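Majimbun Parents Forum > School News > Reading list letter for Grade 7

Posted by tall_heron, July 30, 2025

Hello all. The school sent us a letter that the health book for Grade 7 will be changed. My daughter brought the old one home in March and I read all 255 pages. Two chapters were too much for her age, in my opinion. Did other parents also complain?

Reply by gastden_dad

I did not complain. My son read the same book and he asked me good questions. If we remove it, he will ask the internet.

Reply by tall_heron

I respect this, but I want to be asked before. The letter came after the decision. This is my main problem.

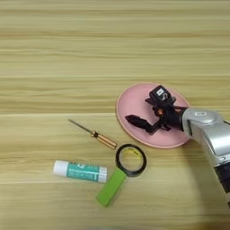 My proposal is a small meeting before the term starts, with the teacher and the new book on the table. We did it for the school lunch question and it went well. It can be at my home. I have a light wooden table, the pink plate will have cookies on it, and everybody can read the chapters before they give an opinion. Lungile Lekota from the parent council told me she will bring two copies.

Reply by sekau_mom2

There are about 600 families in this school. A meeting in a kitchen is not fair to the others. Please ask for the hall.

Reply by gastden_dad

Agree with sekau_mom2. The hall has 200 seats and it is free in the evening. Also, please invite the students. It is their book.

Reply by tall_heron

Students, I am not sure. Maybe for the second part. I will write to the school about the hall and put the answer in this thread.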